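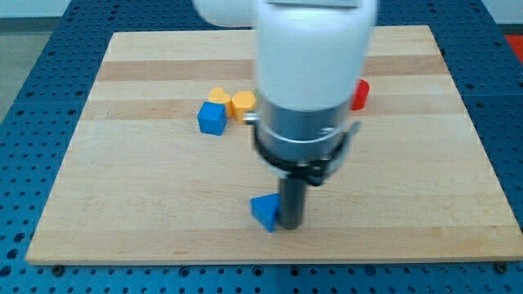
Shapes Are Everywhere

Do you have a box of toy blocks at home? Then you have already many shapes in your room.

Take first a cube. It has six faces and every face is a square. Put it down on any face and it stands well. This is why a cube is good for the bottom of a tower.

Now look for a triangular prism. It is a long word, but the block is easy. Two of its faces are triangles and the other three are rectangles. If you lay it on a rectangle, it looks like the roof of a house. You can also stand it on one triangle. Try to balance it on a corner — it will fall over very soon!

A heart block is more special. On the top it has two round parts, which we call lobes, and at the other end one point. Can you build a tower on it when it lies flat? And when it stands on its point?

Something to try: close your eyes and let a friend give you one block. Feel the faces and the corners with your fingers, and say the name of the shape. Then change places.

Text: Rosemarie Steinbach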